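Drekville hall to get its maple dance floor back

I've had two left feet my whole life, so I'm possibly the wrong person to be this excited about a floor. But I am! The big room at the Minami Street hall is getting its maple back, council signed off on it last night, and if all goes well we'll be sliding around on it in our socks by December.

If you've only moved to Drekville lately you might not know there was ever a proper floor in there. What you'll have seen is the grey vinyl, which went down over the top of the old boards years ago and has been lifting at the corners ever since. The maple underneath was laid 50 years ago, when the hall was built, and everybody of a certain age in this town has a story about it. Mine involves a school formal, a pair of new shoes with very smooth soles and the edge of the stage. I'll leave it there.

The trouble started over the winter, when a pipe in the kitchen wall let go and the water found its way under the vinyl. By the time anyone smelled it, the boards along the whole kitchen side had cupped so badly that you could feel the ridges through your runners. The big room was shut the same week. Tai chi moved to the library, the seniors' lunch squeezed into the supper room, and the Saturday night dances just stopped.

The first plan was to rip the lot out and pour a level base with more vinyl on top. It was the cheapest option on paper and I don't think anybody at council was being mean about it. Vinyl mops up easily and you can drag trestle tables across it without anyone wincing. But word got out, and word in Drekville travels faster than the bus does.

Mohcine Erraji got the petition going. He's taught ballroom and Latin at the hall for as long as I've lived near it, and he was there last night in a very good jacket with a folder under his arm. In the folder were 394 signatures, in a town where it can be hard to get nine people to a public meeting. (I counted the chairs last night, by the way, and they ran out. People were leaning on the radiators.)

“You can't teach a turn on vinyl,” he told the meeting. “Your shoe sticks and your knee keeps going. I have students in their eighties. I want them to keep their knees.”

He got a clap for that, which the mayor let run on for a bit before asking everyone to settle down.

I caught up with him on the steps afterwards and he was a lot less stern. His Thursday class — sorry, his old Thursday class — has been driving over to Platum since the closure, sharing a school gym with the badminton crowd and packing up at 9 sharp when the lights go off. A few of them gave up on the drive. He reckons he can get most of them back once there's a floor to come back to, and he's already had calls from people who've never danced a step and want to know if they're too old to start. (He says no. I asked for a friend.)

What swung it in the end was a second quote. Gamov, the flooring outfit out past the grain terminal, sent someone to lift a few sections of vinyl and have a proper look, and it came out better than anyone expected. The damage is bad on the kitchen side but it stops well short of the middle of the room. Everything from there to the windows can be sanded and kept. Only the ruined strip needs to be replaced with new wood, and the joists below it have had time to dry out.

That brought the price close enough to the vinyl job that councillors could live with it. The insurance will pick up a good part, and the rest comes from the building fund plus a sponsor-a-board scheme, where 100 dollars gets your name in a book that will sit in the foyer. I asked whether your name could go on the board itself and was told, politely, that it would be sanded off within a few years anyway. Fair enough. I've put my name down regardless and I'm telling my family it's their Christmas present.

There was one vote against. The councillor concerned said she loved the hall as much as anyone but wanted the roof looked at first, and to be fair to her, I've sat under that drip near the piano. The roof is on the list for next year's budget, we were told, and in the meantime the drip has been patched.

Now for the bit I found interesting, as someone who had never given five minutes' thought to wood before this. They're sticking with maple. I'd assumed it was an old-fashioned choice, but the fellow from Gamov explained that it's hard and tight-grained, so it takes a beating from heels and chair legs without splintering, and it gives a smooth, even glide once it's finished. It's a favourite for gyms and bowling lanes for the same sort of reasons. New maple is very pale, though, and the old boards have turned the colour of weak tea, so there'll be an obvious line down the room to begin with. He said sanding will bring the two closer together and time will do the rest. He also said people should expect some knots and streaks, and that if you want a floor with no marks in it at all you should go back to vinyl. I liked him. 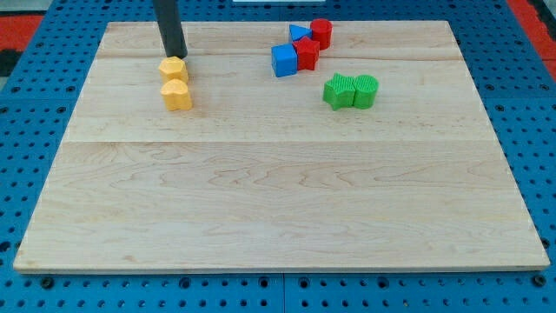 Pale maple, with its wavy grain and a few small darker knots. The new strip on the kitchen side of the hall will be maple too.

Work starts once the new wood has sat in the room for a while to get used to the air in there, which I'm told is a real thing and can't be hurried. After that it's the laying, then the sanding (noisy, apologies in advance to everyone on Minami Street), then a few coats of finish with the doors locked and the windows open. The supper room will stay open through most of it, so the seniors' lunch carries on as usual, but bookings for the kitchen are off until further notice. If you've got something booked, ring the council office and they'll help you find another spot.

The vinyl is going to the tip, before anybody asks. I did ask.

As for the opening night, there'll be a dance, with supper, and a free beginners' hour before the band starts. Mohcine is running the beginners' hour himself. Leather soles or socks only, please, and leave the stilettos at home for the first month while the finish hardens. Sponsor-a-board forms are at the library, the bakery and the front desk of the council office, and you can hand them back at any of the three.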